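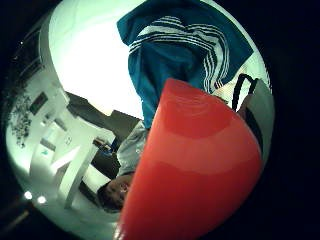

Cotgate Session Notes

A text data set of release notes, credits and short biographies for independent musicians, collected from small labels and self-released artists. Maintained by Dzintra Petrauskas. Current version: 3.

Contents

The set holds 2,402 records. Each record is one release, either a single, an EP or an album. Of these, 752 have a full list of credits, and the rest name only the main artist and the label.

Fields

artist: name as printed on the release, with case and punctuation kept
title: release title
label: label name, or "self" if there is none
bio: artist biography as supplied, trimmed to 1,000 characters
credits: writer, producer, mixing and mastering, where known
recorded_at: studio, home or mixed

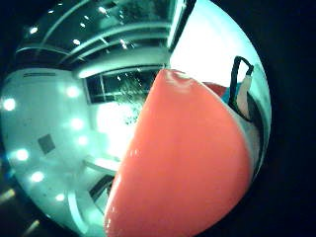 Sources

Most records come from the Dotholm and Skimo label catalogs, used with permission. Self-released artists sent their own text through a web form, which closed in September. Biographies were not edited for style. Email addresses and booking contacts were removed by script, then checked by hand.

Known problems

Artist names written in lower case are sometimes merged with the first word of the biography - the Venckus parser splits on capitals. Remix credits are often filed under producer. Split releases appear twice, once per artist, with the same title.
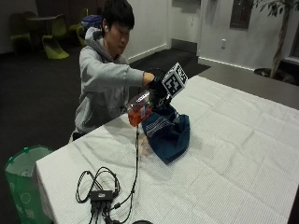
The recorded_at field was added by Yaowalak Ratanaporn and is the least reliable part of the set. Artists use "home" for anything from a treated room to a laptop on a kitchen table. Equipment is not coded. A single white earbud, like the one worn by the person in the gray hooded sweatshirt, would go in the free-text notes as "earbuds" if the artist mentioned using it to check a mix. Do not use the field to compare sound quality.

License

Free for research and teaching. Biographies remain the property of the artists. Send corrections to the maintainer with the artist name and release title.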